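Prindo 项目招募缝合示范操作员

Trerater 实验室正在为 Prindo 项目招募15名示范操作员，来控制台前用双臂手术机器人做缝合，把每一针完整地留给学习系统。想知道“手感”能不能教给机器的人，欢迎来报名！临床背景、工科背景都可以，左撇子也请一定来，我们手上左撇子的示范实在太少了。

工作地点：Yusuf 楼二层，遥操作间
工作形式：兼职，按场次计
开始时间：三月，首批培训与采集衔接进行
联系人：Amarachi Tijani（项目与排期），Olanrewaju Nwankwo（培训与技术）

我们在做什么

Prindo 要解决的事情说起来很短：让双臂机器人学会一部分缝合动作。它要学的包括拾针、调针、进针、出针、拉线、打结，还有夹在这些动作之间、教科书很少写的那些小调整。比如针在钳口里转歪了，人会顺手拿另一只器械轻轻顶一下；线缠住了，人会先停半拍，再决定从哪边松。做惯缝合的人几乎意识不到自己做过这些，可对模型来说，它们往往最难学。

我们用的方法是模仿学习。操作员坐在控制台前遥控两只器械，系统同步记录画面、两臂的运动和钳口的开合，然后拿这些记录训练名为 Sundar 的策略模型。去年冬天 Sundar 第一次自己把针从左手交到右手，整个房间的人都围到了屏幕前面（它紧接着就把针掉了，不过大家还是高兴了一下午）。

从那以后我们越来越清楚，模型的上限很大程度上取决于示范。早期的示范全部来自组里的几个人，大家师出同门，拿针的角度像，打结的方向像，连犯的错都像。Sundar 学得很忠实，于是一换针的起始位置、换一块切口稍斜的组织垫，它就开始犹豫。我们需要不同的手、不同的习惯，也需要不同的人遇到麻烦时各自的处理办法，这就是这次公开招募的由来。

希望你是这样的人

下面两类人我们都要，也会尽量各招一些。

有缝合经验的：医学生、规培医生、兽医、手术室护士，以及做过外科动物实验的同学。不要求用过手术机器人，开放手术或者模拟器上练过基本缝合打结就够了。你带来的是对针和组织的判断，控制台怎么用，我们来教。

有遥操作或精细手工经验的：玩过主从控制设备的工科学生，做过显微装配、钟表、首饰、模型、刺绣的朋友。你不需要懂缝合，培训里会从持针讲起。上一轮试采里有位做首饰镶嵌的参与者，第一天连结怎么打都不知道，后来她的拉线又稳又干净，现在还是我们给新人看的参考片段。

另外几项是硬性的：

年满十八周岁，能用中文或英文交流。
双手活动正常，视力或矫正视力能舒适地看清近处的立体显示。
看立体画面不会严重头晕。拿不准的话，试操作那天可以先试一小段，不舒服随时停。
对红色液体和组织外观不会强烈不适。垫子做得相当逼真，画面又放得很大，请先看看后面的画面再决定。
能把四个场次做完。只做一次的数据我们也珍惜，但同一个人从生到熟的变化对研究特别有用。

左右手习惯、年龄、性别、专业都不作筛选。报名表里会问惯用手，那一栏只用来排设备和均衡样本。

一个场次怎么过

每场一个半天，上午场九点开始，下午场一点半开始，中间的休息由你自己定。以上午场为例。

到了以后先调座椅、扶手和目镜。请不要跳过这一步，坐得别扭的人一个小时以后动作就变了，回放里看得清清楚楚。接着做一段热身，内容是把针从一只器械传到另一只，再传回来，热身不录入正式数据。

热身之后进入正式采集。技术员会摆好组织垫，放好针和线，在对讲里告诉你当前任务的名字，你点头或者说“好”，录制就开始。做完一遍，两只器械退回起始位，踩一下踏板，录制结束。技术员重新布置的时候你可以把手从主手上拿开，喝口水，甩甩胳膊。

任务有四种：拾针并调整到合适的角度；在切口两侧完成一次进针和出针；把线拉到合适的长度；用器械打结并收紧。前面两种比较短，打结要长一些，刚开始慢一点完全没关系。我们不掐表，控制台上也没有倒计时。

你在控制台里看到的是立体画面，和系统存下来的几路画面并不完全一样。存下来的有两种视角，一种来自固定机位，能把切口、针和线的走向放在一起看；另一种来自器械腕部的小相机，离组织非常近，经常有半个画面都被金属或者阴影占掉。Sundar 两种都要看。固定机位告诉它大概在哪儿，腕部相机告诉它钳口和线、和组织之间到底是什么关系。

第一次看腕部画面的人多半会愣一下，暗的地方很暗，亮的地方又亮得发白，线忽粗忽细。看多了就会喜欢上它，很多细微动作只有这个角度看得清。

采集中的几个画面
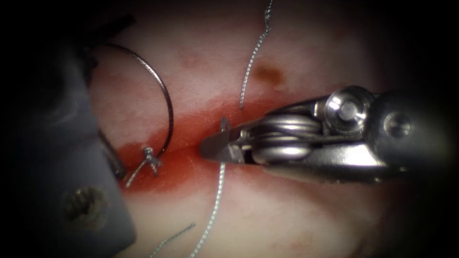 固定机位，右侧器械的钳口在红色区域中间，弯针就在钳口左边。

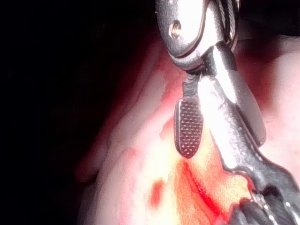 腕部相机下的钳口，左边那一片的内侧是成排的细齿。

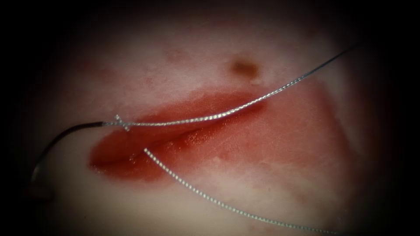

固定机位，弯针和两段编织缝线，切口略微向右上方倾斜。

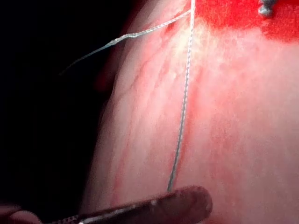
怎样算一次好的示范

经常有报名者担心自己做得不够漂亮。请放心，我们对“好”的定义比手术考核宽得多，大致可以用下面几条来理解。

动作要有来由。你调针，是想让进针角度更舒服；你停下来，是想看清线从哪边绕过去。这些都很好，都请照做。我们不希望看到的，是为了显得忙而来回晃动器械，模型会把晃动也一并学走，上次为了把它从 Sundar 身上去掉，我们费了很大力气。

尽量让关键部位留在视野里。钳口夹线的那一刻、针尖碰到组织的那一刻，最好不要让另一只器械正好挡住。做不到的时候也不用硬拗姿势，继续做完就行。

拉线时看着组织。切口边缘被扯起来就是太用力了，控制台的力反馈很有限，主要靠眼睛判断形变。有缝合经验的人头一两遍反而容易拉猛，手上感觉不到熟悉的阻力，会下意识加劲。练一会儿就会转过来。

失败请做完，或者停在原地。针掉了，能捡就捡起来接着做，这样的片段对我们价值很高：模型自己运行时也会掉针，它得见过人是怎么补救的。实在救不回来就停住，踩踏板，跟技术员说一声“这遍断了”。我们会给它打上相应的标签存下来，不会删，也不会因此少算你的工作量。

请用自己的习惯。喜欢从哪边绕线、先动哪只手，都按你顺手的来。Olanrewaju 在培训里会演示一种做法，那只是给没有基础的人一个起点，会别的方法的请尽管用别的。

目标是整个招募期结束时，每位操作员留下约200条可用的片段，四种任务加在一起。数量由我们来安排和统计，你在场的时候只管做手上这一条。

培训和上手

录取后先参加一次培训，由 Olanrewaju Nwankwo 带，小班进行。前半段在桌面上，用普通持针器和练习垫，把持针、进针、打结过一遍；后半段上控制台，练习离合踏板、镜头切换和两臂配合。

离合踏板值得单独讲一句。主手的活动范围有限，手快碰到边界时要踩住离合，把手挪回舒服的位置，再松开继续。新手常常忘记踩，最后两只胳膊拧在一起，针还悬在半空。每个人都经历过这个阶段，Olanrewaju 的建议是边做边小声念“踩，挪，松”，听着有点傻，但很管用。

培训结束时做一次试操作，内容是传针和一针简单缝合。试操作主要看你坐着舒不舒服、看立体画面晕不晕、能不能听懂任务提示。缝得歪不歪不影响录取。如果试过以后觉得不适合自己，当场退出也没问题，培训时间照样计酬。

从第二场起，开工前会和你一起看几段你自己上一场的回放。很多参与者说这是整个过程里最有意思的部分，能看到自己的手在做什么，和自己以为在做什么常常差得挺远。看回放时欢迎多讲，你为什么在那儿停、为什么换手，技术员会把你的话记在片段旁边的备注里。

除了操作，你还可以做这些

愿意多参与一点的朋友，可以报名参加标注工作。标注就是看录像，把一段连续的动作切成小段，标明从哪一刻开始算进针、哪一刻算线已拉到位。听上去枯燥，真做起来会争得很热闹。比如线被钳口夹住的起点，到底该从钳口碰到线算，还是从钳口合拢算？腕部画面里线走到器械尖端就看不见后面了，该标“已夹住”还是“不确定”？我们现在的规则是，看不准就标不确定，宁可留空也不猜。这条规则就是两位标注员吵出来的，我们很感谢她们。

标注可以远程做，时间自由，与操作分开计酬，也不影响操作场次。有编程基础的同学如果想看看训练那一侧，每两周的组会都开着门，Sundar 的新版本会在会上跑一遍给大家看。你亲手示范过的动作，某一天从机器那边冒出来，这种感觉很难描述，欢迎来体验一下！

报酬与安排

每个完整场次报酬为200元，培训按一个场次计算。场次当中因设备故障提前结束的，按完整场次支付；因个人原因需要提前离开的，按实际时长折算，提前说一声即可。报酬在场次结束后的下一个发放日统一转账，需要开具实习或志愿时长证明的同学请在报名表里勾选。

场次由你和 Amarachi 商量着排，同一个人两场之间至少隔一天，让手和眼睛都歇一歇。周内和周末都有空档，晚间不排。临时有事请尽早告诉我们，换一个时间就好，不扣钱。

控制台间有饮水、热茶和一张很舒服的沙发。请穿袖口不太宽的衣服，长发扎起来，戒指和手表放在门口的小柜里。戴眼镜没有问题，目镜可以调。操作前那顿饭请吃饱，咖啡适量，喝多了手会抖，主手灵敏得很，一抖就进了数据。

关于你的数据

我们记录的是器械运动、踏板信号、工作区域的画面，以及看回放时由技术员手写的备注。控制台前没有对着人的摄像头，对讲不录音。每位操作员用一个编号代替姓名，编号与身份的对照表单独保管，只有 Amarachi Tijani 能够打开。

问卷里会问惯用手、相关经验和每场结束后的疲劳程度，都可以选择不答。采集期间你随时可以退出，并可以要求删除自己的全部片段。数据整理完毕并入训练集之后，单独抽出某个人的片段会变得困难，这个时间点在知情同意书里写得很明确，签字前请仔细看，有不明白的地方当面问。

片段今后可能以去标识的形式提供给其他研究团队使用。是否同意共享由你单独勾选，不同意也完全不影响参加。

采集到的所有内容仅用于研究。Sundar 目前只在练习用的组织垫上运行，本次招募不涉及任何患者，也不评价任何人的临床能力。你缝得好不好，我们不会告诉你的导师、同事或者单位。

报名者常问到的事

没碰过手术机器人能报吗？能，大多数人都没有碰过，控制台比看上去容易上手。

会不会很累？比想象中累一点，主要累在眼睛和肩膀。请随时要求休息，技术员也会主动提醒。

能和朋友一起来吗？可以一起报名，也可以排在同一个半天，但控制台一次只能坐一个人，另一位需要在隔壁等，或者在旁边看屏幕。看别人缝针会忍不住出主意，录制中请先忍住。

怀孕、近期做过眼部或手部手术的可以参加吗？请先写邮件给 Amarachi 聊一聊，我们一起商量合适的时间。

做完之后还能继续吗？非常欢迎。下一阶段打算加入连续缝合和不同粗细的线，熟手会优先收到通知。

能告诉我最后模型学得怎么样吗？一定会。招募期结束后我们会请所有操作员回来看一次现场运行，成功的、失败的都放给大家看。

怎样报名

请发邮件给 Amarachi Tijani，标题写“示范操作员报名”，正文里告诉我们这几件事：你的称呼和联系方式；惯用手；有没有缝合、遥操作或其他精细手工的经历，一两句话就够；大致哪些时段方便。简历可附可不附，作品照片倒是很想看，绣片、模型、修好的表都行。

我们收到后会回信确认，并附上知情同意书的电子版和去 Yusuf 楼的路线。三月上旬开始安排培训，名额按报名先后和样本均衡两方面考虑，左手习惯的报名者会优先联系。暂时没排上的朋友会进入候补名单，有人调整时间我们就会写信给你。

技术方面的问题可以直接问 Olanrewaju Nwankwo，他很乐意聊离合踏板、腕部相机和各种打结的方法，回信通常比你预想的长。想先来看看控制台再决定的，也请在邮件里写明，我们找个不采集的下午，带你坐上去试一试。

Trerater 实验室 Prindo 项目组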